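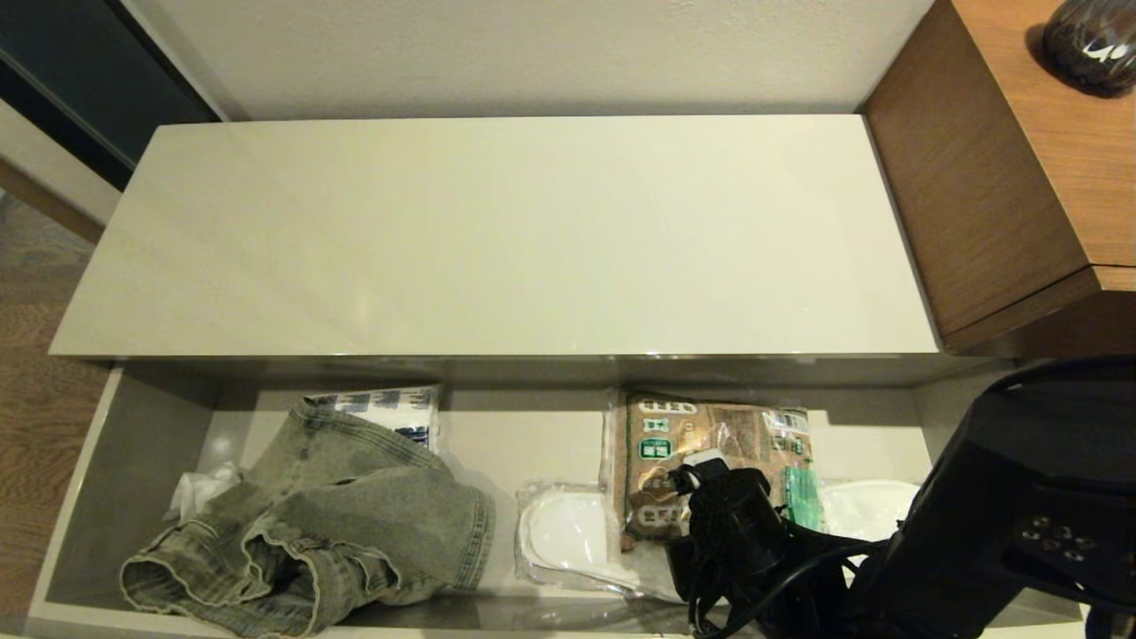
## 4. Drawer trials

Carry out this section only after the arm has passed the free-air checks in section 3. The drawer trial is the first test in which the gripper works below the level of a rigid edge, and the limits set here replace the ones used on the open bench.

### 4.1 Preparing the drawer

1. Switch the Brakia controller to HOLD and wait for the amber lamp.
2. Pull the drawer out to its stop. If the runners have a soft-close spring, wedge the drawer open. A drawer that creeps shut by a few millimetres during a run will invalidate the edge positions.
3. Load the drawer with a mixed set of household items. Include at least one garment, one item in a clear plastic bag, one upright packet and one item with a trailing lead.
4. Leave the garment loosely folded. Jeans are suitable. Thin knitwear should be kept for later, as the stock finger pads pull threads.
5. Remove anything made of glass from inside the drawer. Ornaments on neighbouring furniture may stay if they are outside the swing radius entered in step 4.2.3.

**Note:** Glossy cabinet tops reflect ceiling lights and can produce false height readings. Lay a matt cloth over the top if the depth map shows holes there, and take it off again before recording.

### 4.2 Teaching the edges

1. Select HAND GUIDE on the Vumia pendant.
2. Support the forearm with one hand and bring the closed gripper to each of the four inner corners of the drawer in turn, starting at the rear left. Press STORE at each corner.
3. Enter the swing radius. Measure from the base column to the nearest object that must not be touched, and subtract the length of the gripper body.
4. Set EDGE MARGIN to 23 mm. Smaller values are accepted by the software but leave no room for the cable loop on the outside of the wrist.
5. Set the descent speed to 5 mm/s for the first run.
6. Press VERIFY. The arm traces the stored outline above the drawer with the gripper closed. Stop the trace if any part of the arm passes over the front lip at less than the margin height, and store the corners again.

**Caution:** The front lip is the part most often struck. The camera sees it at a shallow angle, and the planner tends to place it lower than it is. Check it with a steel rule.

### 4.3 Cable routing

The sensor cable must follow the arm with enough slack for full wrist rotation but must not hang where the fingers can close on it.

1. Clip the cable at the elbow and at the wrist plate.
2. Rotate the wrist from stop to stop by hand. The cable should neither go tight nor drop below the finger pads.
3. If power adapters or chargers are among the test items, confirm that the object list excludes the arm's own cable. Black leads against a dark gripper are easily confused by the Chambi classifier, version 2 and earlier.

**Caution:** Use only adapters that are unplugged at both ends. Do not test with live leads.

### 4.4 First run

1. Clear the area in front of the drawer. Keep the stop button within reach.
2. Set grip force to LOW and the attempt limit to 5.
3. Select a target on the pendant. Begin with the garment, then the bagged item. Leave the adapter until last.
4. Press RUN. The arm lowers, closes, lifts to the margin height and pauses.
5. Press ACCEPT or REJECT. Rejected grasps are kept in the log and count towards the attempt limit.

Clear plastic film is a common cause of error 199 (surface not found). Turn the bag so that a crease or a printed area faces the camera, then repeat the attempt. If the error persists, fit the soft pads from the Brernard kit and approach from the side.

### 4.5 After the trial

Return the controller to HOLD before reaching into the drawer. Inspect the finger pads for lint and wipe them with a dry cloth. Pads are due for replacement after 2000 closures; the count is shown under SERVICE > GRIPPER and must be reset by hand.

If the cabinet has been moved, even slightly, repeat 4.2 in full. Stored corners are not carried over to a second drawer in the same cabinet.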